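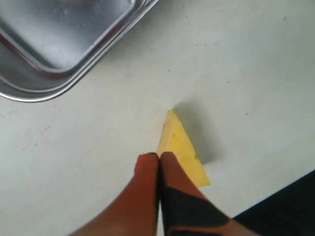
Light-colored counters are lovely to live with right up until you start cooking on them, and then every little thing shows. Ours went in one July, 68 inches of off-white with a matte finish, and I spent the first month chasing marks with whatever cloth was nearest (usually the wrong one). A matte white top will collect gray smudges and small dark specks no matter how careful you are, and a few scuffs too, and a wedge of cheese set straight down on it, with a perfectly good steel tray sitting empty a few inches away, is how a lot of kitchens run at snack time, mine included. So I have gathered up what works for me, for the counter and the tray and the cheese all together, as they seem to get dirty together.

Everyday smudges
A bowl of warm water, a small squirt of dish soap, and a soft cloth wrung out well. Go over the whole surface, even the parts that look fine, or you will end up with one clean patch that makes the rest look worse. Rinse the cloth, go over it again with plain water, then dry with a towel. The drying is what I used to skip, and it is where most of my streaks came from.

Scuffs that stay put
Metal trays and pan bottoms leave gray marks on a matte top that look for all the world like scratches. Quite often they are only metal rubbed off onto the surface. Make a paste of baking soda and water, dab it on, leave it 15 minutes, and rub gently in circles with a damp cloth. Try it first in a corner behind the toaster, and if your counter came with care instructions, please follow those over me! Stone tops in particular can be fussy. I stay away from scouring powder and the green side of the sponge altogether.

Lift the tray, don't slide it
I know, it is such a small thing. But grit gets underneath and gets dragged along for the ride. I keep a folded dish towel under mine when it is going to be out all afternoon.

Getting the shine back on a steel tray
Wash with soapy water and dry it right away so the water spots never get a chance. For the rim, where fingerprints gather, a little white vinegar on a soft cloth does nicely, and then rinse and dry. On the flat part, wipe along the brushed lines if you can see them – going across makes it look cloudy.

Cheese
Firm cheese tastes better if it sits out for a bit before you eat it. I give a wedge 60 minutes in cool weather and less in summer. Put it on the tray or a board, as a counter you wiped with cleaner this morning is not something you want to taste. Wrap what is left in parchment or wax paper, then tuck it loosely into a bag and put it in the vegetable drawer. Cut faces dry out first, so press the paper snugly against those. And wipe the counter before the greasy spot has time to pick up crumbs, with a drop of dish soap on the cloth.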